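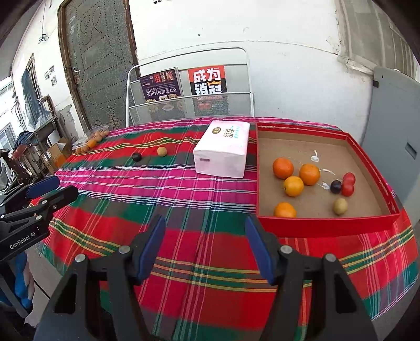 Farnum Plato 3647 Dehydrator: Stone Fruit and Citrus

The Plato 3647 is a rear-fan, front-loading dehydrator rated at 870 watts. It holds 8 wire racks, removable without tools, and is controlled by two knobs, one for temperature and one for time. There is no display. It replaces the stacking unit that Farnum sold under the same name, and the old racks do not fit.

Setup consists of wiping down the racks and running the empty cabinet for an hour with a window open. The factory smell was gone by the end of that run. The door lifts off its hinge pins for cleaning and can be left off while loading. The cord is short and exits on the left side at the back, so placement near the outlet needs some thought.

Testing was done with plums and oranges. Plums were halved, pitted, and pushed inside out before loading, cut side up. Oranges were sliced crosswise on a Limsakul slicer at its second setting and blotted on both sides. Each rack was loaded with 200 grams of fruit and weighed again at the end.
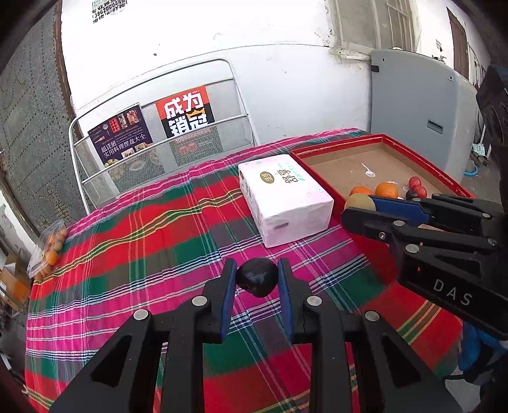 Plums and oranges, with a small spoon in the tray.

Orange slices dried evenly on the upper and middle racks. Slices on the bottom rack stayed tacky at the center and needed more time. Swapping the bottom rack with the one in the middle partway through fixed this, although the manual says rotation is unnecessary. Front-to-back variation was small.

Plums are a harder test. Halves from large, soft fruit were still wet under the skin when the smaller ones were leathery, and they had to be sorted by hand and put back. Quartering the large fruit shortened the run and allowed all pieces to come out together. Juice dripped through the wires onto the cabinet floor in every plum batch. The drip pan covers only the front two thirds of the floor, and cleanup behind it is awkward.

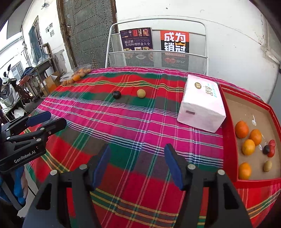

Fruit and household items on the plaid cloth.

The temperature knob reads high. An oven probe clipped to the middle rack settled below the marked value at every setting tried, with the largest gap at the top of the range. Users working from published drying tables should check with a probe first. The timer is mechanical, ticks audibly, and shuts off both the fan and the heater.

The closest alternative is the Adach cabinet model, which has a full-width drip pan and a quieter fan but fewer racks. For citrus, herbs, and sliced apples, the Plato is the better value. For plums and other wet fruit, the Adach is easier to live with.

Pros: rack capacity, removable door, even results on upper racks
Cons: knob calibration, partial drip pan, short cord
Replacement racks are sold singly. Mesh liners cost extra.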